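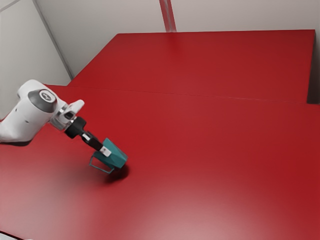

A simulated arm with a teal object in its gripper, over a red table.

The cup that won't go in the cupboard

Can a machine clear up after breakfast yet? Words by Chelsea Wragg

Tin-yau Chu has a kitchen with a dishwasher, a kettle and two children, and by half past eight in the morning most of the crockery in it is dirty. He spends his working day trying to get a robot to deal with one cup.

Chu works for Esmont, a small company that writes the software for robot arms and hopes to sell it to care homes and canteens. Most of the work happens on a computer. A simulated arm picks up a simulated cup, again and again, and the software is marked on how it did. In May it had 1,796 goes at lifting the cup and setting it down upright in a given spot. It passed 1,491 of them.

That is a good score for a piece of research and a poor one for a kitchen. "If you dropped one mug in six you would not be asked to wash up," says Catrin Eynon, who runs the catering at Haslam, a residential home with its own kitchen. She has been to see the work twice. She would like help with the evening clear-up, when she is short of staff, but she has not ordered anything.

Cups are harder than they look. A person takes hold of one without thinking, by the handle or the body, and changes grip on the way to the shelf. An arm with two fingers has to choose a place to pinch and mostly stick with it.

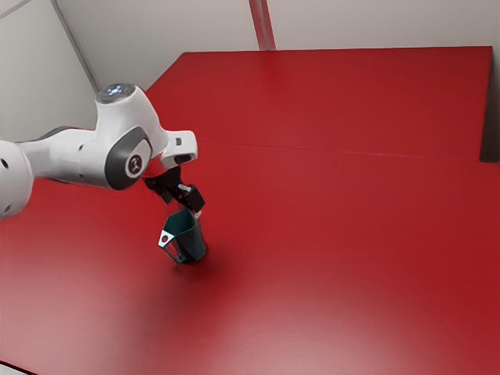

Gripping by the rim keeps the fingers clear of the table and works whichever way the handle is pointing. It also puts the fingers where people drink, and if the cup is full they may end up in the tea. Taking it by the handle solves that, but a cup held from one side tends to swing, and a thin handle gives the fingers little to press on. Chu's team has tried both and still argues about it.

Then there is the move from the computer to a real table. Vasilis Georgiev tests arms at Vuton, which packs glassware for shops. He has run three programs that did well in simulation. One of them managed a full shift. The other two had trouble with glasses that were damp from the washer, which slid in the grip in a way the simulation had not allowed for.

The shop floor is still the easier place to start. At Vuton the glasses come down the line the same way up and the same distance apart. Tracey Rowbotham, who supervises the packing line, has 11 people on it and says the arm does the dullest part of the job at a steady pace. Someone still has to stand near it.

At home the cup might be behind the toaster, or stacked inside another one with a spoon in it. Wakell, a rival of Esmont, has put off its kitchen helper and is selling the arm to laboratories instead. Chu thinks a machine that can empty a dishwasher is possible, though he will not put a year on it. He still empties his own before he leaves for work.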